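About Candholm

Candholm tests whether machines can do ordinary chores. We work on the small jobs that fill a day at home or on a shop floor: picking up, sorting, wiping down, putting away, stocking a shelf. We publish what we find, including the jobs where the machine did worse than a tired person at the end of a shift.

The short answer to the question we hear most is "some of them, some of the time." The rest of this page explains who we are and how we got to that answer.

What we do

We keep a list of 502 chores. Each one is written down the way you would explain it to a new hire or a teenager. "Clear the nightstand." "Put the bottles back in the cabinet with the labels facing out." "Empty the bin and put in a new bag." A chore is on the list if an adult can do it in under 10 minutes with no training.

A machine gets credit for a chore when it finishes the whole job in a room it has not worked in before, with no one stepping in. Getting most of the way is recorded but does not count as a pass. At last review, 34 chores on our list had a pass. Most of those involve moving one firm object from one flat place to another.

Where we work

Our chores are run in homes and in small shops. We don't have a model apartment. We had one for a year and stopped using it, as the scores from it were much higher than anything we got outside. Real bedrooms have clothes on the desk and bags by the bed, and a machine has to deal with that or it isn't much use.

Small household goods make up the largest part of the list. Bottles, jars, tubes, boxes and cans come up in kitchens, bathrooms, bedrooms and stock rooms, so progress on one tends to carry over to the others.

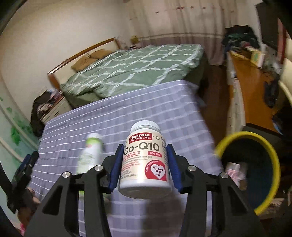 Bottle handling on a bedroom table. The Co-Q10 bottle is held upright between the two blue finger pads.

Bottles are a good place to start. They are stiff, they stand up by themselves, and a two-finger grip suits them. What gives trouble is everything next to the bottle: a second bottle standing close by, a cloth that slides when something is pushed across it, a cap that was never screwed down. Clear plastic is harder than white plastic. Half full is harder than full.

Soft things are further behind. Folding a shirt that has been laid flat is possible. Finding that shirt in a pile, working out which way is up and then folding it is still slow and often fails. Making a bed has no pass on our list. Neither does changing a trash bag.

On the shop floor

Shop work is ahead of housework in some ways. Shelves are at known heights, the lights stay on, and the same carton comes in every week. Our shop chores are run with Arruda, a packing firm that lets us use one of its benches in the evening, and with Itik, which runs small pharmacies and household goods stores. Facing up a shelf and filling a tray with one kind of item both have passes. Handling returns does not, and we don't expect it to soon.

How we started

Candholm was started by Qiuyue Hao, who had spent several years at Lindetti fitting arms to packing lines. Customers there kept asking when they could have one for the house, and she had no good answer to give them. The first version of the chore list was written at her kitchen table one February and had 867 entries. Many turned out to be the same job under two names, and those were merged.

We are still a small group. Everyone here runs chores, writes up results and answers the mail.

How we are paid

Our money comes from subscriptions to the full results and from testing work for firms that want an outside check. Firms that pay for testing see their scores at the same time as our other readers. They can't have a score held back.

Get in touch

If you have a chore you think should be on the list, send it in. Tell us what the job is, where it is done and how you know when it's finished. Homes and shops that would like to host a test can write to us through the contact form. We need a table, a power outlet and one afternoon, and please don't tidy up first.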